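Plastic Plates: Washing, Drying and Putting Away

Colored plastic plates get used hard in our house. They go out for lunch, come back for a snack, and end up in the sink again by 5. These are the habits that keep ours clear and keep the cupboard from turning into a slide of loose dishes.

Washing

Rinse before food dries on. Tomato sauce and curry leave an orange film on clear plastic, and it gets harder to remove the longer it sits. If a plate is already stained, spread a paste of baking soda and water over it, leave it for 20 minutes, then rub with a soft cloth and rinse.

Use the soft side of the sponge. Scouring pads put fine scratches in see-through plates and the scratches hold grease. I use Zaki dish soap, one squirt to a sinkful. More than that and you spend your time rinsing.

Check the underside for a dishwasher mark. If there is one, load the plates on the top rack, away from the heating element. If there isn't, wash by hand. Our older Grurnis plates had no mark and two of them warped enough to rock on the table.

Drying

Plastic holds water drops much longer than china does. Plates that come out of the dishwasher wet should be stood on edge in a rack or wiped with a towel. Don't stack them damp. They stick together and smell stale the next day.

A flat cotton towel works better than terry cloth, which sheds lint. Static pulls the lint right back on.

If two plates are stuck, run warm water over the outer one for a few seconds and twist. Don't pry with a knife.

A small shelf for the plates in use

Most of the clutter on our counter came from plates that were clean but would be needed again soon. A low stand with legs fixed that. The one we bought first was a Tinum wire riser, and small plates tipped on the wires. A solid wooden top is better. It should be deep enough that a plate's rim doesn't hang past the front edge.

Measure before you buy. Put two plates side by side on the counter, measure across both, and add an inch. Ours came to 24 inches with dinner plates and a good deal less with the small ones. Leave enough height underneath to get a cloth in.

Keep the top for plates only. Once mail and keys land on it, you have lost the shelf.
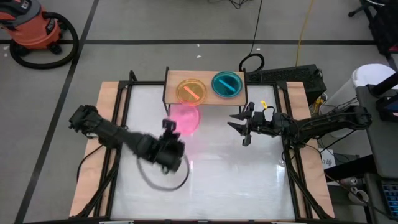
Can I store plastic plates in a stack, or do they need a rack?

A stack is fine if the plates are dry and all the same size. Put the largest on the bottom if you have mixed sizes, and keep it under a foot high so you can lift the whole pile with two hands. Scratched plates can go in with the rest. For plates you want to keep clear, slip a paper towel between each one.

Sorting by color

Give each person a color and stick to it. It cuts down on the number of plates used in a day, as everybody can find their own again. Yellow and pink show sauce stains soonest in our set, so those get rinsed first.

Buy spares in the same line. Flumum changes its rim shape now and then, and plates from different years don't nest well. We keep the extras in a shoe box on top of the refrigerator.

When to throw them out

Cracks, sharp chips on the rim, or a surface that stays cloudy and sticky after washing. A cracked plate can still go under a flowerpot. Check the recycling number on the bottom against your town's list before putting any in the bin. Ours stopped taking them in February.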